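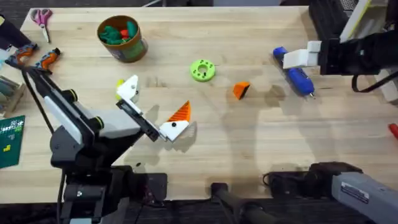
Why Do Roads Close After a Crash?
A page for young readers from the Barnar Road Safety Office

You may have been in a car when the traffic slowed down and then stopped. Perhaps a police officer waved everyone onto a different street. When a crash happens on a busy road, that road is often closed for a while. This page explains who decides, and what happens during that time.

Who gets there first?
When someone calls for help, a dispatcher answers. A dispatcher is a person trained to ask short, clear questions: Where are you? Is anyone hurt? The dispatcher then sends police officers, firefighters or an ambulance crew, and sometimes all 3.

Why is the whole road closed?
Emergency workers need space. They may have to kneel beside a car, carry a stretcher or unroll a hose. A car traveling at highway speed needs a long distance to stop, and its driver may not see a worker in time. Large vehicles are often parked at an angle across the lanes to protect the people working behind them.

What is a detour?
A detour is another way to reach the same place. Officers try to choose streets that are wide enough for trucks and buses. In Barnar, 13 detour routes have been planned ahead of time. The busiest one can carry 3,000 cars in a day.

Why does it take so long?
Helping people who are hurt always comes first. After that, officers measure marks on the road, take photographs and speak with people who saw the crash. Tow trucks remove the vehicles. Glass and spilled oil must be cleaned up – even a small patch of oil can make a tire slip. An officer then checks the road before it is opened again.

What can you do?
Stay buckled in, even when the car is standing still. Speak quietly so that the driver can listen to directions. If you hear a siren, tell the driver.

Words to know
Dispatcher: a person who answers emergency calls and sends help.
Lane: one strip of road, wide enough for one line of vehicles.
Witness: a person who saw what happened.

Written by Tamsin Kingi. Checked by Tolera Endale, Traffic Operations. April 2020.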